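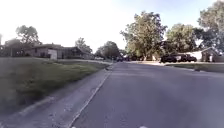
Adams test street, looking toward the cross street.

Minutes, Grodwood Sidewalk Delivery Review Group, 24/12/2018

1. Tumitz offer
Tumitz proposes a trial of its delivery robot service in Adams, 16 weeks, starting in April. Price is $500 a week, support included. Donton was considered as a second area and left for later.

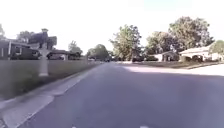
2. Route
Members asked how the robot handles curbs, driveways and parked cars. Tumitz to answer in writing. Deliveries limited to 40 pounds. The proposed route passes 47 addresses, and all will get a letter.

3. Decision
Trial approved in principle, subject to proof of insurance. Contract wording held over to the next meeting.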